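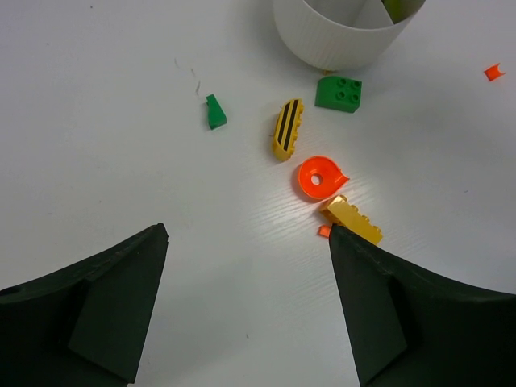

February, late in the evening

We lost to Senier by two points. I came home, ate cold rice from the pot and could not sleep, so I write.

The bus to Hastemton left late and we had only a short time to warm up. The gym there is older than ours. The floor is soft near the left corner and the ball does not come back to the hand with the full height. Wellington Xavier told us this before the game, he played there for Bangash when he was younger, and still I dribbled into that corner in the first quarter and lost the ball. He did not shout. He only pointed at the floor with his finger, and I felt worse than if he had shouted.

My knee was good. I put the tape in the new way, with the long piece under the kneecap, and I felt it only when I was going down the stairs after. I must remember to buy more tape before the next practice.

In the second quarter their number 21 guarded me. He is left-handed and shorter than me, but he has very quick feet. Every time I turned my back to the basket he was already on the other side. I made one shot over him from the elbow and missed three that were easier. Then I began to pass too early, also when I was free. I know this habit. It comes when I am afraid of the next miss, and everybody on the bench can see it before I can.
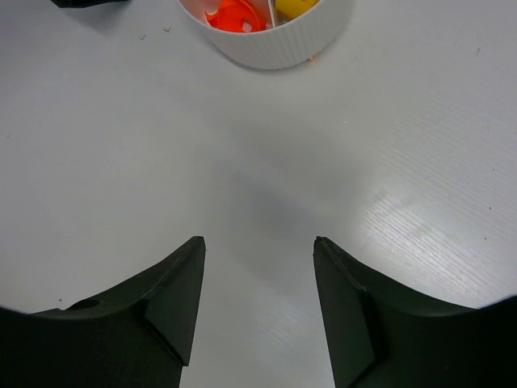
*Red-orange piece in the left compartment.*

My free throws are better. Since the start of the month I have taken 576 of them after practice, and I wrote down every evening in the small notebook. The best evening was 215, when the lights were going off at one end of the gym and I moved to the other basket. Tonight I went to the line in the third quarter and made both. I did the same thing as in practice – one breath, two dribbles, look at the back of the rim. My hands were quiet. I was more glad about these two than about the shot from the elbow.

The last minute I want to write carefully, so that I don't change it later in my memory. We had the ball and it was a tie. Xavier called the play we name Flemis, from the town where he learned it. The center comes up for the screen, I go around him, and the two wings should cross under the basket. The right wing went too soon. I saw it and waited for him, and while I waited the 21 put his hand on the ball. They ran, they scored, and we had four seconds and a bad shot from half court. 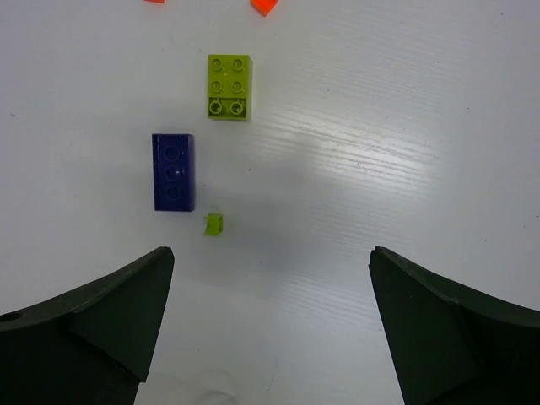

We had no spacing in the fourth quarter, this is the true reason, more than my lost ball. On the bus Xavier explained it again with his hands on the back of the seat, where each of us should be standing and where we were. I think I understand it better when I can see it from above, on something flat. A drawing on paper would be enough, with one mark for me. I would start with the center and move him up to the screen, then send the wings across, first the right way and then the way we did it tonight. On the court I see only backs and arms.

The right wing did not speak on the way home. I sat next to him for the last part and told him that I also waited too long. He said "okay" and gave me half of his orange. I don't know if it helped. I would like to call him tomorrow, but maybe it is better to leave him in peace until practice.

Bangash comes to us next. They are tall and they don't run much. Xavier wants me to push the ball up after each rebound, also when I am tired, and to shoot when the shot is there. I wrote it on the inside cover of the notebook in large letters.

It is after one o'clock. The knee is a little warm now. I will put ice on it and try to sleep.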